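Do we really need a written rule for what counts as a "good" demo when folding shirts?

Asked in Automation and Small Shops
Tags: teleoperation, garment handling, labeling, working practice

I run the evening shift at a small shop that does garment handling work for Diltolden. We have two stations. Operators drive the arms by hand, fold shirts and the like, and each run gets saved if it passes. Up to May the rule was simple: if the shirt ended up folded, you kept the run.

Now we have a nine-page practice sheet from a consultant at Istamik. It says a run has to be thrown out if the operator regrasps more than twice, if the fingers stop for more than 5 seconds, if the cloth isn't "presented in a neutral state" at the start, or if a seam is pinched "without intent." I have asked what a neutral state is for a shirt and got a diagram of a rectangle. I have asked how a reviewer is supposed to know intent from a video and got no reply at all.

My operators hate it. Last month under the old rule we kept 65 runs out of one batch. I went back over the same batch with the new sheet and could keep 9. The customer hasn't complained about anything. The consultant says the sheet is "in line with industry standards" but can't name one.

So, two questions. Is there any real standard behind this sort of thing? And if there isn't, what is worth writing down and what can I drop without it biting me later?

(We are not talking about safety here. The stop buttons, the speed limits and the taped floor are handled separately and I have no quarrel with them.)

3 answers

Answer 1, marked as accepted

I'm not aware of any standard that tells you how many times you may regrasp a shirt. There are proper standards for the robot and for the cell it stands in, and you say you have those covered. Anything past that, on how a demonstration should look, is house rules. Some house rules are good. But when a person selling you a sheet says "industry standards" and can't give you a number or a title, treat it as an opinion with a cover page.

I've reviewed runs for a living for a few years, mostly cloth, before that boxes. Boxes spoil you. You can write "grasp at the center of the long side" and two reviewers will agree nearly every time. Then they hand you cotton and the sheet gets copied over with the word "box" replaced. I'd bet money that's where your rectangle came from.

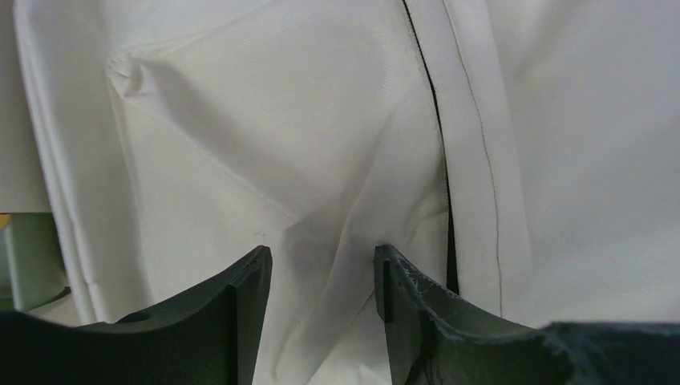
Take the seam rule. On a shirt with a sewn strip down it, there's an edge and a line of stitching and more than one layer, and the cloth next to it is in ridges that weren't there on the last shirt. Did the operator mean to pinch one layer or two? From the wrist view I can often tell you where the fingers are. What the person wanted, I can't. A rule that asks the reviewer to read minds will be applied differently by everyone, and that does more harm to your data than a sloppy grasp does.

Same with "neutral state." If every run starts from a shirt that has been smoothed out by hand, you'll get a very nice policy for shirts that have been smoothed out by hand. Ask the customer what the shirts look like when they arrive at the real station. If they come out of a bin, start them the way they come out of a bin.

What I would keep in writing, and it fits on one page:

The end state, with photos of a pass, a fail, and two or three that are borderline, with the decision written next to each.

What happens to a run where the operator's hand entered the work area. Ours get thrown out, no debate.

Whether recoveries are kept. We keep them and tag them. A slip followed by a clean regrasp is useful to somebody, and you can always filter a tag later. You can't get back a run you deleted.

Who decides when two reviewers disagree.

Then test the page before you trust it. Give the same 56 runs to two people in separate rooms and compare. Any rule they split on gets rewritten or dropped. We did this with our first sheet and lost more than half of it, including one I wrote myself and was fond of.

On the pause rule, 5 seconds is a number somebody liked. If long stalls bother the training people, they can trim them. Ask them before you make your operators rush. Rushed hands on cloth give you worse grasps.

One more thing. Don't delete the runs you failed under the new sheet. Move them.

Arben Begović

Comment from the asker: Thanks, this is more or less what I suspected. I'll try the two-room test. The bit about the bin is embarrassing because ours do come out of a bin, and we've been flattening them for two weeks.

Comment: Is the regrasp limit ever fair, though? We had a guy who would pat and poke at a sleeve eleven different ways before he lifted it.

Reply from Arben Begović: Then train the guy. I wouldn't write a rule for the whole floor over him.

Answer 2

I'm going to disagree a little. We use the Erdem sheet at our place, which sounds like a cousin of yours, and yes, it is fussy. But before we had it, every operator had a private method. One went in from the collar, one from the hem, one folded everything in thirds whatever the job said. All of it "ended up folded." The model trained on that mess would start one way and switch halfway through.

So strictness about the method can pay off, if it's about the order of the steps. Pick one order and stick to it. I do agree that rules about intent are junk, and I never understood the neutral state thing either. We wrote "as delivered" and moved on.

Also, you say the customer hasn't complained. I wouldn't lean on that too hard. Have they trained anything on it yet? Ours took months to look, and then complained about all of it at once.

Comment: Agree on order of steps. Disagree that you need nine pages for it.

Comment from the asker: Fair point about the customer. I don't know if they've trained on it. I'll ask.

Answer 3

just get the Bronora checklist, its free and everyone uses it

Comment: Everyone who? I've worked at three places and never seen it in use. The copy I found has a section on suction cups and nothing on fabric.

Comment: It was written for bottles I think. Half the boxes don't apply.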